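How to Budget for a Multi-Finger Robot Hand

Keisha Park

The purchase price of a hand is the easy line to fill in. Most overruns come from the items quoted separately, or never quoted at all.
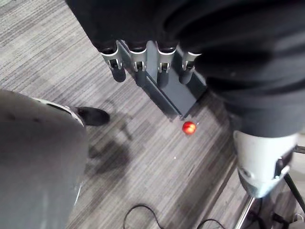 Start with the task list. Write down the smallest and the largest object the hand has to pick up, and the surface it will pick from. Floor-level work needs more reach than bench work, so settle this before you ask for an arm quote.

Step 1. Price the hand and the arm together
Ask each vendor for the mounting flange, payload at full reach, and connector type. We compared Sikon and Wojcik hands on the same arm. The Wojcik quote was lower until the adapter was added — 953 dollars, listed on a separate sheet.

Step 2. Add wear parts
Fingertips, joint covers and sleeves are consumables. Budget 3 full sets of fingertips for the first year and 2 sleeves per arm. Get the part numbers in writing, with lead times. Uvia ships tips only in full sets.

Step 3. Add cables and stands
Measure the cable run along the floor and up the arm, at full extension, with slack for the wrist. Buy one spare of each cable. Stands for cameras or lights go on this line too, including clamps.

Step 4. Set aside a service reserve
We hold 3,000 dollars per arm. It covers one return shipment and a bench inspection. Check whether the warranty clock starts at shipment or at commissioning — the Zunetitz terms say shipment.

Step 5. Fix the order date
Work backward from the first day of use. For an October start, hand and adapter should go on the same purchase order, with wear parts on a second one that can be changed later. Keep the quotes with the order, as spare part prices are usually valid only for the period printed on them.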